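4. Lo que dicen los partes de máquinas

4.1. De dónde salen los datos

En la sección anterior dejé al Drernirico amarrado en Kamton con los dos motores parados y la promesa de contar en qué se le va el gasóleo. Pues vamos a ello. El material de partida son los partes de máquinas de la lancha, 478 hojas escritas a mano por cuatro jefes de máquinas distintos, cada uno con su letra y (esto me costó más) con su manera de entender la casilla «régimen». Uno apuntaba revoluciones, otro apuntaba «avante poca» o «avante media», y los dos restantes mezclaban ambas cosas según el día. Pasé un invierno entero con esas hojas y les he cogido cariño, aunque al de las abreviaturas todavía le guardo un poco de rencor.

Cada parte recoge la hora de salida y la de entrada, las horas de cada motor, el nivel de los tanques al principio y al final de la guardia, el estado de la mar a ojo del patrón y un espacio libre para observaciones. De ese espacio libre ha salido media sección, ya aviso. Ahí es donde alguien escribe «parados una hora esperando al arrastrero» o «vuelta a puerto a por el inspector», frases que ningún sensor habría recogido y que explican saltos de consumo que en la gráfica parecían errores míos.

Agrupé las hojas por salidas, entendiendo por salida todo lo que ocurre desde que se suelta la última amarra hasta que se vuelve a dar. Me quedaron 170 utilizables. Las demás tenían huecos en los niveles de tanque, o bien eran movimientos dentro del puerto, al varadero o al surtidor, que para lo que aquí se discute no aportan nada. Podría haber rellenado algunos huecos interpolando y de hecho lo intenté, pero el resultado dependía tanto del método que preferí dejarlas fuera.

4.2. Cómo repartí las horas

La idea es bastante sencilla y la debo en buena parte a una conversación con Remo Bellini, que lleva años peleándose con el mismo problema en embarcaciones de prácticos. Se divide cada salida en tres tramos: tránsito, vigilancia lenta y espera. El tránsito es ir de un sitio a otro con prisa, que en esta lancha significa a 20 nudos o más. La vigilancia lenta es recorrer una zona de pesca mirando balizas y matrículas. Y la espera es eso, estar al garete o casi, con los motores al ralentí, mientras el bote auxiliar va y viene o mientras el pesquero de turno termina de virar el aparejo.

Para los partes con revoluciones la asignación fue directa. Para los otros tuve que montar una tabla de equivalencias a partir de las guardias en las que coincidían los dos estilos de anotación, y la tabla no es perfecta: «avante media» abarca un margen de revoluciones muy generoso, sobre todo en las hojas de febrero, cuando la mar obliga a jugar con el mando continuamente. Hice el reparto dos veces, con unas semanas de por medio y sin mirar el primero. Las discrepancias se concentraron casi todas en la frontera entre vigilancia y espera, donde yo mismo dudaba al leer. He dejado esas horas en vigilancia por sistema, de modo que la espera que presento abajo peca, si acaso, de corta.

El consumo de cada tramo lo estimé con la curva que Lindholm entrega con el motor, corregida con los niveles de tanque reales. La corrección es necesaria y no pequeña. La curva está medida en banco, con el casco limpio (bueno, sin casco), y el Drernirico sale a la mar con lo que se le haya pegado desde la última varada. El coeficiente lo calculé varada por varada, y se ve muy bien cómo va subiendo con los meses y cae en picado al volver del varadero.
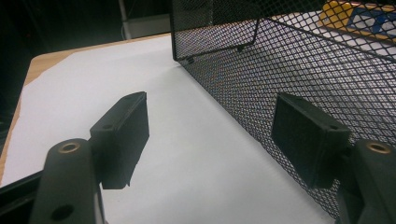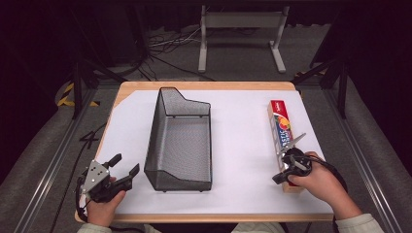 Figura 3. Primera imagen: dedos de pinza de color gris oscuro, con almohadillas negras enfrentadas. Segunda imagen: cesta negra de malla metálica sobre una mesa de madera cubierta con papel blanco.

4.3. La espera pesa más de lo que yo creía

Yo venía convencido de que el tránsito se lo comía todo. Es lo que dice cualquiera que haya pilotado una lancha rápida y es lo que se oye en el pantalán: el que corre paga. Y por milla recorrida sigue siendo cierto, faltaría más. Lo que cambia el cuadro es el tiempo. El Drernirico pasa en espera una parte enorme de su vida útil, y en las salidas con abordaje esa parte crece todavía más, porque el pesquero no siempre está en condiciones de recibir a nadie cuando la lancha llega.

Al ralentí cada motor gasta poco, claro, pero son dos, y los dos se quedan en marcha. Pregunté por qué y me dieron una respuesta muy razonable: con el bote auxiliar en el agua el patrón quiere tener empuje en las dos bandas por si hay que abrirse deprisa. De acuerdo. Ahora bien, al cruzar los partes con las observaciones encontré bastantes horas de espera sin bote en el agua, a veces con la lancha fondeada, y con los dos motores igualmente en marcha. En esas horas lo que se estaba alimentando era la electricidad de a bordo: radar, radio, calefacción de la cabina y la cafetera, que en las hojas sale mencionada más veces que el radar.

El generador auxiliar existe y es un Vareck pequeño instalado a popa. Según los partes se usa muy poco. En las observaciones lo llaman «el ruidoso» y con eso casi está todo dicho, porque comparte mamparo con las literas. Un jefe de máquinas escribió, con letra muy clara para lo que acostumbraba, que prefería gastar gasóleo a no dormir – y después de una noche a bordo le doy bastante la razón.

También me sorprendió la hora. Las esperas largas se acumulan entre las cuatro y las siete de la mañana, justo cuando los pesqueros largan o viran y no conviene molestarlos, y es además la franja de más frío, con la calefacción puesta. Si alguien quiere mirar este asunto en otra lancha, yo empezaría por esas horas y dejaría el resto para luego.

4.4. Una prueba corta con el auxiliar

Con permiso del armador se hizo una prueba modesta: durante 34 salidas se pidió a la tripulación que, estando fondeados y sin bote en el agua, parasen los dos motores principales y tirasen del Vareck. No se puso ninguna condición más y el patrón conservaba la última palabra en todo momento. En las observaciones hay varias noches en que la orden fue que no, casi siempre por viento rolando, y esas noches las he dejado dentro de la muestra porque forman parte de cómo se trabaja de verdad.

El consumo en espera bajó en las salidas de prueba, y bajó de forma visible aun contando las noches en que no se hizo caso. No quiero dar un porcentaje redondo. La prueba se hizo con el casco recién pintado y en la mejor época del año, y separar una cosa de otra con tan pocas salidas me parece pedirle demasiado a los datos. Lo que sí puedo decir es que las horas de motor principal cayeron también, y eso afecta al calendario de revisiones, que en esta lancha va por horas y se estaba adelantando todos los años.

Hay un efecto secundario que no había previsto. Al arrancar en frío varias veces por guardia, el motor de babor empezó a dar avisos de temperatura baja en el circuito de aceite. Nada grave, según el taller, pero la tripulación lo vivió con cierta desconfianza y en las últimas salidas de la prueba dejaban babor en marcha y paraban solo estribor. Es una solución intermedia bastante sensata y la he tratado como una categoría propia en la tabla del anexo.

4.5. Dudas que me quedan

La primera es el estado de la mar, apreciado a ojo y por personas distintas. Dos patrones que salieron la misma noche, uno de relevo del otro, anotaron marejadilla y fuerte marejada con poco rato de diferencia. Puede que cambiara el tiempo. Puede que no. La segunda son los niveles de tanque, leídos en una varilla con la lancha balanceándose, y para eso no tengo más remedio que la media de muchas lecturas.

La tercera me preocupa más, y es que solo he mirado una lancha. Bellini cree que en los barcos de prácticos la espera pesa menos, porque vuelven al muelle entre servicio y servicio, y me ha ofrecido sus partes para comprobarlo. Están en cajas, sin ordenar y escritos también a mano. En la sección siguiente uso una primera tanda de esas hojas, solo las que traen revoluciones anotadas.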